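Rice at the Table: Sorting, Rinsing and Resting
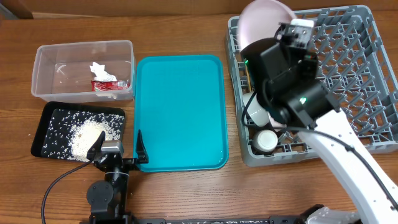
Why do so many home cooks rinse rice before cooking it?
Rinsing washes off the loose starch that rubs from the grains during milling and shipping, and that starch is what makes a pot of plain white rice turn gluey.

Rice is the seed of a grass grown in warm, wet places, and it has been a daily food for so long that every region has its own firm ideas about how to treat it. White rice is brown rice with the bran and germ milled away, which gives it a softer bite, a milder taste and a much longer life in the cupboard.

Sorting

Before rice came in sealed bags, sorting was the first job of the evening meal. In the river town of Brorkmont the grains were spread out on a flat surface, a handful at a time, and pushed from one side to the other while small stones, husks and broken bits were picked out. Older households there still do it, partly from habit and partly, one suspects, for the pleasure of sitting down together to a quiet job. A dark surface is preferred, as pale grains show up nicely against it.

Rinsing and soaking

The usual advice is 3 changes of cool water, stirred gently with the fingers. Long-grain types such as Azar, a slender rice sold after the May milling, are then soaked for 30 minutes so that they lengthen in the pot without splitting. Short-grain Calletti is the great exception – it goes into the pan dry and unwashed, for its starch is wanted in the sauce, and cooks who grew up with it can be quite stern with anyone seen carrying it toward the sink!

Cooking and resting

Plain rice is most often simmered under a tight lid until the water is taken up. A Brorkmont pot of Azar gets 11 minutes on low heat and then a rest with the lid on, which lets the steam even out from top to bottom. Flarnen, a covered clay pot from the same district, holds its warmth so well that the rice can wait while the rest of supper catches up.

Leftover rice should be cooled quickly, kept in the refrigerator and reheated until steaming. In Brorkmont it usually goes into a breakfast porridge with milk and a little salt.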